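**Desk and Stationery Project, Titdale: progress note for the Juline fund, February**

We've had a really good month, and I'm so pleased to be writing this one! All 3 shared study rooms now have their white tables in, and the clutter that used to spread over every surface has somewhere to go.

The pen cups are the part I'm happiest with. We tried the Fedov desk trays first (smart, but far too shallow for anything tall) and then went back to plain white paper cups. They cost next to nothing, they can be swapped when they get inky, and a marker stands up in one with its cap easy to spot.
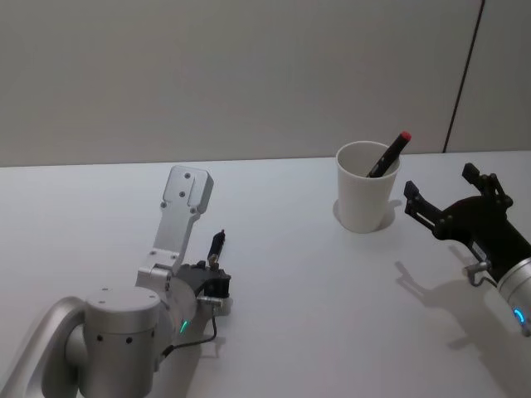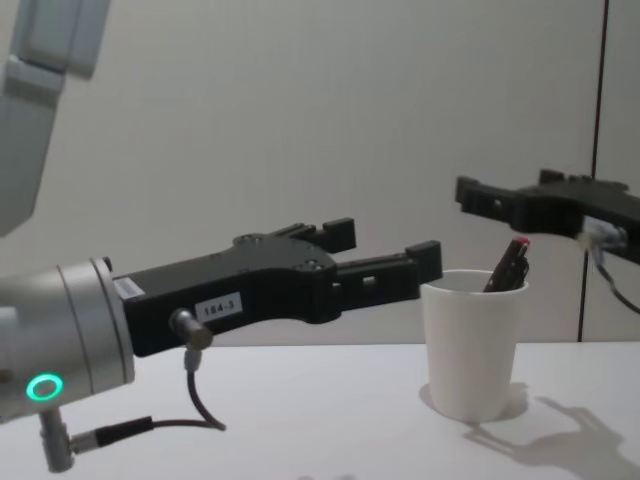
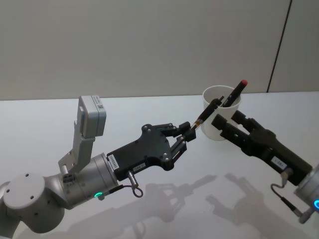 White cup and markers on the white tabletop.

Spending so far comes to £2,945, mostly tables and the Lazarević shelving for the end wall of the largest room. The shelving took longer to arrive than we'd hoped, but it fits beautifully and there's still space beside it for the paper trolley.

We also went through the old stationery cupboard and tested every marker in it. 257 still write well, far more than we expected, so the pen budget can wait until summer. With your agreement we'd like to move that money to lidded boxes for chalk and glue sticks, which are still living in carrier bags under the sink.

Next month: labels for the shelves, a second hook rail, and a proper home for the scissors.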